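22 March 2007

Came home late from the second evening of the film week in Gistthorpe. My feet are cold and I should sleep, but if I do not write it now I will mix this film with the one from yesterday.

It was "Fladach", by Aebischer. I had read before that it is a slow film and I was prepared for slow, but I was not prepared for so little talking. In the first half hour I heard maybe one conversation, between the old ferryman and his daughter, and it is about the price of rope. After this she walks to the landing place and waits, and we wait together with her. The man next to me looked at his watch many times. I did not look at mine, and this I count as a good sign for the film.

What I did not like was the music. Each time the daughter is alone there comes a cello, and it tells me to be sad when I was already sad by myself. Damilola Okafor did not agree. We stood on the steps afterwards and she said that without the cello the film would be only weather. I said that I like weather. She laughed, and then she explained to me the ending, which I had understood in a wrong way. I thought the father had gone away on the boat. She is sure that he is in the house the whole time and that the daughter does not want to see him. I must watch it again before I can decide, but I am afraid she is right.

The hall was good today. There are 326 seats and I got one in row 7, a little on the left side, from where the subtitles are easy to read. Some of them were badly translated – "he has burned his hand" became "he has a burnt hand for sale", and people laughed in the most serious moment. I felt sorry for Aebischer.

Tomorrow is "Zundodcombe". I still have no ticket for it.

One thing about "Fladach" I want to keep, and it is the long shot of the water near the end. The camera stays above the river and nothing happens, only the current goes from left to right in thin lines, and lower down the lines become wider and darker and bend into long ripples. A wooden table top can have the same drawing in its grain, with loose ovals that are stretched out, and even the pale spots where the light lies on the finish are like the sky in that water. I would like to ask Damilola if she also thought of wood. She will say that I was hearing the cello and did not know it.
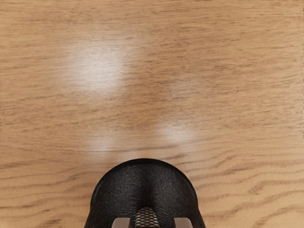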